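Clean Slate Day Comes to Rangel

We have good news from the courthouse! After two years of asking, the county has agreed to hold its first fine-forgiveness day in Rangel, and it's happening on the second Saturday in September at the Dorard Street Annex.

If you have an old ticket for a minor violation (open container, noise, park after dark, that sort of thing), you can come in, talk to a judge for 5 minutes and have the late fees wiped out. You still owe the original fine, but for a lot of our neighbors the late fees are the part that keeps growing. One man who wrote to us got a $130 citation that has now passed $1,000! 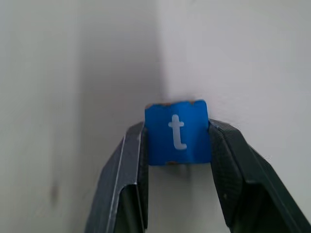

Warrants for missed court dates on these tickets can be cleared the same morning, and the sheriff's office has put in writing that no one will be arrested at the door or in the parking lot – we asked for that early and we're thrilled to have it. Felonies, DUIs and anything with a victim are not included.

Bring a photo ID and your ticket number if you have it. Lost the ticket? The clerks can look you up by name and birth date.

Fikri Pelupessy is setting up rides from the Testent side of town, so call the office if you need a seat. Doors open at 9 a.m.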